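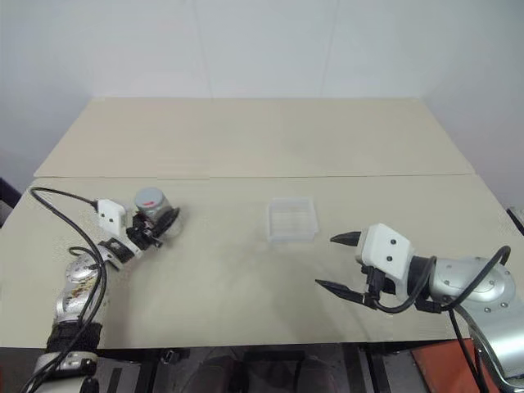
Practical Robotics, Lewis Building
Handout 4: Comparing grippers on transparent objects
October 2018

1. Where we are in the course

In handout 3 we brought both arms to the home position, checked the emergency stop and moved each gripper with the jog buttons. If you did not finish this part, please do it before you come to the session about grippers. The work below takes the full afternoon and there is no time in it for learning the jog buttons.

The subject now is comparison. You will try two sets of fingers and two settings of the wrist camera on the same task, and you will write down what happened in a form which another group can read. The second half of that sentence is where most marks were lost last year.

2. The task

The left arm holds or approaches a clear jar with a lid. The right arm approaches a small transparent plastic container which is open at the top. In the basic task only one gripper closes at a time. In the advanced task the left gripper puts the jar down beside the container, opens, and the right gripper then moves the container without touching the jar.

We chose transparent objects on purpose. With a painted wooden block nearly every gripper and every camera looks good, and you learn little from the comparison. A clear wall on a beige table gives very weak edges. The camera sees the table through the object, and the depth values, if you use a depth camera, may belong to the table or to no surface at all. The lid of the jar is the easy part. Many groups find that their program has in fact learned to look for the lid and has no idea where the jar ends.

3. The two sets of fingers

Set G, from Grirneo: long, narrow, pointed. Opening up to 89 mm when mounted on our gripper body. The tips go into small gaps, and they hide little of the object from the camera. The contact area is small. A round jar can turn between them, as around a hinge, and hang tilted.

Set J, from Jurkent: shorter and flat, with a soft pad. The contact area is larger and the jar turns less. Against this, the fingers are wide, so the approach needs more free space, and they cover more of the picture from the wrist camera in the last centimetres.

Both sets use the same two bolts. Do not tighten them with the long key. When you change the set you must also change the tool definition in the Vornlow controller (menu Tool, then Load). If you forget it, the arm believes that the tips are in another place than they are, and it will drive them into the table with complete confidence. Run the height check after every change, with the slow speed, and with one person at the stop button.

4. Gripping a round thing from the side

Let us repeat shortly the theory. Two fingers press on a cylinder with equal force N from opposite sides. If the coefficient of friction is mu, the two contacts together can carry a weight of 2 mu N. For the jar this limit is almost never the problem. You can compute it for the lowest force setting and you will see that there is a large reserve.

The problem is the moment. Suppose that the fingers hold the jar near the top, at the lid. The centre of mass lies below the line between the two contacts, and this is a stable situation: the jar may swing but it returns. Suppose now that they hold it below the centre of mass. Then a small disturbance grows, and only the friction torque in the contact stops it. With pointed fingers this torque is small. With the soft pad it is larger, and the jar stays in the angle in which it was gripped, good or bad.

A third case, less discussed in books, is that one finger touches before the other. The jar is then pushed along the table until it meets the second finger. On our table this push is often harmless. If the container stands next to the jar it is not harmless, and in the advanced task it is the most frequent failure. So centre the gripper first, close slowly, and watch which finger arrives first.

Exercise 4a. Draw the forces for a jar which is gripped at the lid and tilted by a small angle. Show in which direction the weight turns it.
Exercise 4b. The same for a grip near the bottom.

5. The open container

A thin plastic wall bends. If you close on the outside with the force which was good for the jar, the container becomes narrower, the upper edge rises on one side, and it can jump out when you open again. Use a low force, or put one finger inside and one finger outside and pinch only the wall. The pinch is easy for set G and hardly possible for set J. You should note in your report that a comparison which used only the jar would have hidden this difference.

6. Camera settings

Setting A: automatic exposure. Setting B: fixed exposure, a little dark, chosen so that the small bright reflections on the plastic are not burnt out. These reflections, together with the whitish lines along the edges, are often the only information about the container. In setting A the picture changes its brightness when a dark finger comes near the middle, and the faint edges may disappear at exactly the moment when you need them.

Consider also the background. The tabletop consists of two panels, and the seam between them is a long, nearly horizontal line. An edge detector likes this line very much. In the first version of our program the seam was reported as the far side of the container, again and again, with a high score. You can mask the seam, but then you are blind when an object stands over it. A better way is to take a picture of the table without objects at the beginning and to compare. The scuffs on the panels will help you in the alignment of the two pictures – please do not clean them away in the middle of a series.
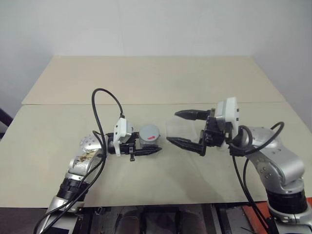
Would it not be simpler to put a suction cup on the lid and forget the fingers, one participant asked after the first lecture, when the lid is flat and it is the only thing that the camera finds without trouble? It is a fair question and it deserves more than one line. For the jar alone, yes, a suction cup would probably win. There are two reservations. First, the cup carries the lid, and the lid carries the jar only if it is well closed, so you have moved the risk from the gripper to the thread. Second, the container has no lid. The cup would have to hold a thin wall or go inside to the bottom, and for this you need to know where the bottom is. If your group wants to try a cup as a third set, you may do it after the obligatory part. Speak with us before, so that the tool definition is prepared.

7. How to run the series

One trial is one approach, one closing, one lift, and one placing. A trial in which you press stop counts as failed, also when you believe that it would have gone well. Change only one thing between two series: fingers or camera, not both.

Put the objects back by hand on the positions of the list, not where it is comfortable. The list is random and it was made before the trials. If you make your own list while you work, you will without wanting it avoid the difficult places near the edge of the reach.

Keep the cables in mind. The cable from the camera makes a loop over the wrist, and when the wrist turns far, the loop becomes tight and pulls. This is a real force, and it can move the wrist camera by a small amount that you do not notice in the calibration. If a series suddenly becomes worse, look at the cable before you look at the program.

For each trial write: number, fingers, camera setting, position from the list, result, and one short remark. Good remarks are "far finger touched first" or "container lifted on one side". The remark "did not work" we can see already in the column before.

8. Numbers from the last course

For orientation, all groups together made 264 trials of the basic task. Of these, 46 failed. Please be careful with this number. The groups did not use the same number of trials for each set, and one group had a wrong tool definition for most of an afternoon. We therefore do not give the failures for each set, and we ask you not to quote the total as a result about any product.

The saved pictures from these trials, 3,140 files, are on the course drive in the folder of handout 4. You may use them for testing your detection before you have time on the arms. They are all from setting A. A program which works on them still has to prove itself with setting B.

9. What to hand in

A report of no more than four pages for each group, with the full table of trials as an appendix. In the report we expect the drawings for 4a and 4b, one paragraph about the fingers, one paragraph about the camera, and an honest description of at least one failure which you could not explain. If you believe that you have explained all of them, read the table once more.

A recommendation ("we would buy set J") is allowed, but it must say for which object. Two groups wrote last year that the fingers were better "in general", and in both reports the container was tried only at the end and in a hurry.

The report is due in the first week of November. Late tables are accepted only if the arms were out of service during your reserved time.

10. Reading and preparation for handout 5

Read the chapter on contact models in the course book up to the soft finger, without the proofs. In the Vornlow manual, read the section on force limits and find out in which unit the closing force is shown on the screen. It is not newton, and handout 5 begins with the conversion.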